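Prarkeseck Robotics Club, Cillholm workshop
Two-arm assembly bench: safety and readiness checklist, with comments
Project: Fang
Revised in June

Please read this one through before you touch anything, even if you did it last time and the time before that. The list has grown a bit since we took the Fang project to the Visville open day (where we learnt a great deal in one afternoon, mostly about cables), and I have written my comments under each item so that newer members can see what we found and what we are still grumbling about. Marks are OK, WATCH or FIX. Anything marked FIX stops the session until it is put right, and I'm afraid that does include the last twenty minutes before the minibus.

SECTION A – BEFORE POWER

A1. Emergency stop pressed, then released, then pressed again. OK
It clicks properly both ways. Leave it pressed until you reach Section C, please, and say out loud when you release it.

A2. Bench steady, panels level across the middle seam. OK
The tabletop is in two halves and they do creep apart if people lean on them. Run a finger along the join. If your nail catches, tell whoever is leading and we will shim it.

A3. Bins and steel tray in their places. OK
Yellow bins to either side, steel tray in the middle with clean white paper laid flat in it. Change the paper if it is torn or curling. It is only cheap stuff and we have a whole cupboard of it.

A4. Floor clear on the standing side. WATCH
Bags go on the hooks! I have moved the same rucksack more often than I care to remember.

SECTION B – PARTS AND GRIPPERS

B1. One board at a time in the pick area, lying flat, solder side down. OK
The round red boards are easy to pick up badly, as the rim is all lobes and notches and the fingers like to settle on a component if you let them. Check the approach on the wrist view before you close the gripper, and if a fingertip looks to be over one of the capacitors, back off and come in again. There is no prize for speed at this stage.
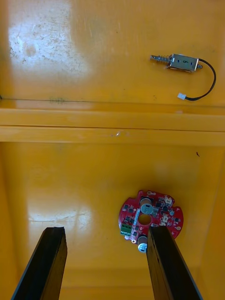 Wrist view over the red board, fingers open. Solenoid marked 6 on the upper level.

B2. Finger tips inspected for chips and burrs. WATCH
The top edges are getting rough, with small chips on both fingers and a slightly jagged corner on the left one. They are still usable, but I would like a spare pair printed before the next competition. If you feel anything sharp, a few strokes of fine abrasive paper will see to it (arm powered down, of course).

B3. Solenoids checked by hand. OK
Push each plunger in and let the spring bring it back. Look along the lead for nicks and give the little white connector a gentle tug. Any that stick go in the jar, and please write the number on the slip so that we know which one has gone missing.

B4. Bins free of dust and odd bits. WATCH
They scratch easily and show every speck. Wipe them with the dry cloth, and never with the blue spray, as it leaves a film and the glare gets worse.

SECTION C – POWER ON, BOTH ARMS AT REST

C1. Speed limit set to 40 per cent in the controller. OK
Only the session leader changes this. Forty feels slow when you are keen to see it work, I know, but it gives you time to reach the stop button.

C2. Cable runs checked over the full reach of each arm. WATCH
Jog each arm gently to its furthest point and back, one at a time, and watch the cable all the way along. We want enough slack that nothing pulls tight at the wrist, but no loop so generous that it can sweep a board off the paper or snag on the fixture.

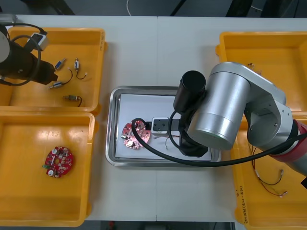

If you are at all unsure, stop the arm where it is and ask for a second pair of eyes. Re-tie with the reusable straps, never the nylon ones, because somebody then has to cut them off with a knife an inch from a motor lead.

C3. Arms kept apart over the steel tray. OK
Only one arm works over the tray at any moment, and the other waits on its own side. The program should see to this by itself, but the person holding the stop button is to watch for it as well.

C4. Hands out. OK
No reaching in to straighten a part while the arms are live, not even quickly. Press stop, straighten the part, step back, say "clear", release.

SECTION D – FIRST SLOW CYCLE

D1. Board lifted and carried to the tray without anyone touching the bench. OK
Watch that the board stays put in the grip during the carry. A slow lean is an early sign that the grip force wants looking at.

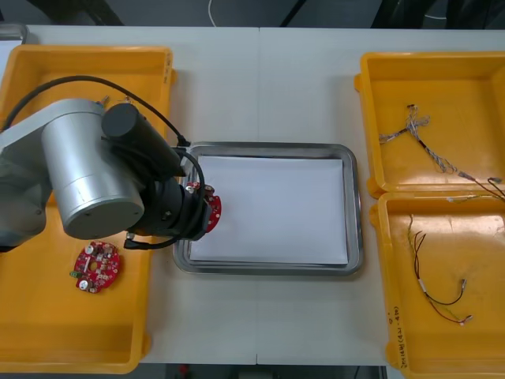
D2. Wire bundles kept inside their own bins. FIX
They spring out over the rims the moment your back is turned. Coil them loosely and tuck the ends in before the first cycle, and keep the two sorts separate. I have asked for some deeper bins, and until they come we shall have to be tidy by hand.

D3. Paper still flat after the cycle. OK
Smooth it with the arms stopped.

D4. Cycle counter written in the log. OK
The count stood at 2551 when I filled this in. At 3000 we take both wrists apart and grease them, so do keep an eye on it and give me some warning, as I need to book the side room.

SECTION E – CLOSING DOWN

E1. Arms parked, stop pressed, power off at the wall.
E2. Boards back in the foam, connectors facing up.
E3. This sheet signed and put in locker 84, top shelf, with the old ones underneath.

Outstanding from this check: wire bundles (D2), to be put right before the next live cycle. Spare finger tips (B2), to be printed at Cillholm when the printer is free.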